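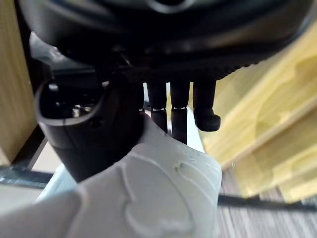

In praise of small black things with legs

07/04/2018

I have spent the best part of my free time since March sorting out the back room, and I'm pleased to report that I can now see the desk! The whole desk! Including the corner where the glue leaked, which I had forgotten about and will be forgetting about again as soon as I find something to put on it.

The part I enjoyed most was the gear. I've always been a sucker for anything that stands up by itself. Stands, props, clamps with feet, little supports that came with one thing and ended up under another. They had all migrated into the same crate under the window, tangled up with cables and two umbrellas, and I tipped the lot out on the rug to go through it properly.

Three legs are simply better than four, by the way. I'll argue this with anyone. Our floor slopes toward the door (it's an old building, everything in Arkstead slopes toward something) and every four-legged item we own has a folded piece of cardboard under one corner. A three-legged one just sits down and gets on with it. My friend Hanne Salminen makes stools and she explained the geometry to me over lunch with three forks and a saucer, and I was so delighted I made her do it twice.

I'm also very fond of a grooved rim. Knurling, if you want the proper word, those fine ridges around an edge that catch your fingertips. I love it on old radio dials and on jar lids and on anything black and smooth that would otherwise slide right out of your hand. It looks good too, especially when the rest of the piece is plain and slightly shiny and that one strip catches the light differently. Same goes for a little pale band partway down a black rod. I have no idea why that pleases me so much, but it does.

Okay, the sorting. I tried doing it by size first and that was hopeless, because small things with long legs don't belong anywhere. Then I went by how often I reach for them, and that worked right away. Everyday stuff went on the pegboard to the left of the desk. Now-and-then stuff went into the Siltetti bins on the middle shelf (I had 2 left over from the kitchen, and they fit like they'd been measured for it – they had not been measured for it). Everything I kept only because it might come in handy went into a box for Jérémie, who has a workshop and no willpower.

A few things I learned along the way:

Wipe black plastic with a barely damp cloth and then again with a dry one. I skipped the dry one at first and everything had streaks.

Check the feet. Rubber feet go hard, and some of mine had turned sticky and were picking up rug fluff. Warm water and dish soap fixed most of them. One pair peeled right off and I've got replacements coming.

Don't put loose screws "somewhere safe." I taped mine to the thing they came from, with painter's tape, and wrote on the tape.

Hang things with the legs pointing down. I had them the other way up for a day and caught my sweater on them every time I walked past.

The pegboard itself was an extravagance. I'd budgeted 120 for the whole room and the board ate a big chunk of that before I'd bought a single hook, but wow, I'm so happy with it. I keep going in there just to look. Solange came over to borrow a ladder and I gave her the full tour, hook by hook, and she was very patient.

Next up is the shelf with the paper on it, and I'm less excited about that. There's a stack of old Desmet catalogs I can't bring myself to recycle. If you've got a good way of storing floppy catalogs upright, please leave it in the comments, and extra points if it has three legs.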